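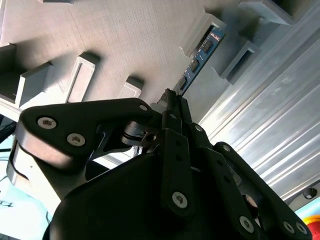

Blue board, grey holder. The blue board is the one that started it.

The Machine from Perninon Road

Reading time: 4 minutes

The computer arrived at Hviid's in a shopping trolley, under a tartan blanket, pushed by a man who wouldn't come further in than the doormat.

"It's my late aunt's," he said. "She said it was never to be opened."

Frida Norðdahl, who had been opening things against advice since the age of four, asked him what was wrong with it.

"Nothing's wrong with it. I want to know what's on it."

She wrote *nothing wrong* on the ticket, under Fault. There was a box for the customer's name, and he put Mr Clulitico, and then looked at it for a while as if he might have second thoughts. The deposit was sixteen pounds. He paid it in coins out of a sandwich bag and left with the trolley, but he forgot the blanket, and it stayed on the chair all through what followed, giving off a smell of spaniel.

Hviid himself was away in the back, on the telephone to Tulance. Tulance supplied the shop with screws, fans, thermal paste and disappointment. He had been on hold since lunch and had reached the stage of humming along.

"Is it a big job?" he called.

"It's somebody's aunt," said Frida.

"Charge for two hours, then."

She got the side panel off. People imagine that the inside of a computer will tell you something about its owner, and in Frida's experience it generally tells you whether they smoked and whether they kept a cat. The aunt had done neither. The aunt, as far as Frida could judge, had been through the thing with a paintbrush every spring of its life, and never to be opened had been a rule for other people. 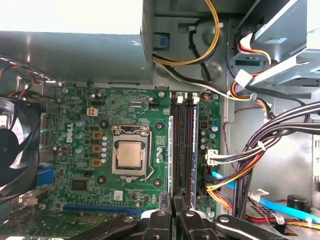 "She's been in here," Frida said.

"Who has?"

"The aunt."

Hviid put his hand over the receiver, as a courtesy to the music. He was a tall man who disliked bending, so he surveyed the inside of the case from a height, like somebody looking for a dropped glove from an upstairs window. He said it was a Dell. Frida said she had got that far, as they'd written it on the board.

"Memory's nice," he said. "Blue edges. That's not what it came with."

"No."

"How old was she?"

Frida looked at the ticket, but there was no box for the age of the customer's aunt. She supposed it was an oversight. She had a picture in her mind by now of a woman past eighty, in a good cardigan, sending off for parts and telling the postman they were bulbs.

The blue board had been lying in the bottom of the case, connected to nothing. Frida had taken it out first and stood it up in one of the square holders where she put things she intended to think about later. It was a narrow board with three black chips in a line, and it did not belong to the computer. It might have belonged to a printer, or a doorbell. She turned it over in the hope of a label and found a strip of masking tape on the back, and on the tape, in pencil, in the handwriting of a person taught to write by somebody with a ruler:

*Not this one, Gerald.*

She read it out.

"Who's Gerald?" said Hviid.

They both looked at the door, through which Mr Clulitico had gone, and then at the blanket.

It altered the character of the work. Until then Frida had been looking at a computer, and now she was in correspondence. She went over the rest of it with a torch. There was more tape inside the front panel (*Warmer*), and some under the lip of the drive bay (*You have never looked properly at anything*), and a good long piece folded along a bundle of wires behind the fan, which said only *December*, underlined.

"What happened in December?" said Hviid, who had sat down.

"I don't know. I'm not Gerald."

"Perhaps he forgot her birthday."

"Perhaps he came and measured the dining room."

Hviid considered this and found that it was worse. A voice from the telephone told him that he was important to Tulance, and he hung up on it, after three hours, without a pang.

There remained the power supply. Frida had been saving it, the way you save the end of the loaf. It was a plain grey unit in the corner of the case, and one of its screws was brighter than the others, as though it had been out and in again a good many times.

"You're not supposed to open those," Hviid said.

"I'm not going to open it. I'm going to look behind it."

He fetched the other chair. He moved the blanket in order to do it, then didn't know where to put a blanket, and ended up with it over his knees.

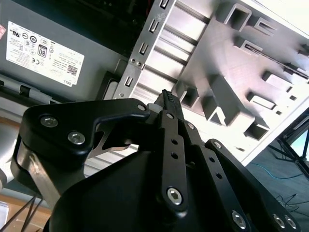 What Was Behind It

An envelope, taped flat. It had been trimmed with scissors so as not to block the airflow, and Frida thought that this was the most considerate thing she had seen anyone do for a power supply in all her years in the trade.

It was addressed to *The Person Gerald Has Paid.*

Inside were three twenty-pound notes and a sheet of lined paper. Dear Sir or Madam, it said. You will have been told that I said never to open this. I said it so that he would. I calculated that he would not do it himself, as there is a screwdriver involved. The sixty pounds is for your trouble and is nothing to do with him. There is nothing on the computer except my patience games and a long letter to the council about the verge at Perninon Road, which he is welcome to finish. The money he is looking for went on a cruise. I shared a table with a retired dentist and we were very happy. Kindly put the panel back on and tell him it needs more memory.

Frida read it through twice and handed it over. Hviid read it with the blanket pulled up slightly.

"Well, it doesn't," he said. "It's got plenty."

"I think she knew that."

"We can't tell a customer it needs memory if it doesn't need memory."

"No," said Frida. She taped the envelope back where it had been, without the notes, and then took one of the notes out of her pocket and put it in the tin, under Aunt. She did up the bright screw. The blue board she left standing in its holder for the moment. It seemed to be the one part of the estate that had been expressly withheld from Gerald, and she felt that there ought to be a form for that.

He came back on 18th August, with the trolley. He stayed on the doormat.

"Well?" he said. "Did you find anything?"

"It wants going through properly," said Frida. "Have you got a screwdriver?"

He said that he would have to think about it, and could he have his blanket.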